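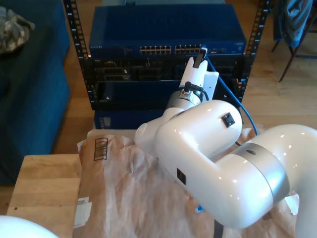
Well water nitrate came back at 11. Do I need to panic?

We bought a place with a private well last fall and I finally sent off a sample in March, mostly so my sister-in-law would stop asking. The lab report lists 23 things I can't pronounce as "ND" and then nitrate (as N) at 11 mg/L, with a little flag next to it. The limit printed on the form is 10. It's two adults and an elderly beagle in the house. The salesman from Utiseck came out and quoted me $1,744 for a whole-house system before he'd taken his boots off. Is one over the limit a big deal, or is this like going 56 in a 55?

3 answers

Answer 1 (accepted)
The limit is set with babies in mind. Infants under six months can get a blood oxygen problem from formula mixed with high-nitrate water, and that one is serious. If nobody in the house is a baby or pregnant, 11 isn't an emergency, but it is over, and there's research on long-term exposure in adults that isn't settled. Retest first. Wells near fields bounce around in spring. Don't boil it, boiling drives off water and leaves you with stronger nitrate. If the second test agrees, an under-sink reverse osmosis unit on the kitchen tap handles what you drink. Your shower doesn't care. While you're at it, get a coliform test and have someone look at the well cap.

Answer 2
I have the Skilard pitcher and the water tastes great.

Comment on answer 2: Plain carbon filters don't take out nitrate. Glad about the taste though.

Answer 3
Ours was 14 one June and 8 by December, same well, same lab, corn on two sides. We put in an RO under the sink for under $500 and change the cartridges when I remember. Ask for the test results on the treated water too. Mine sat there for a year before I thought of that.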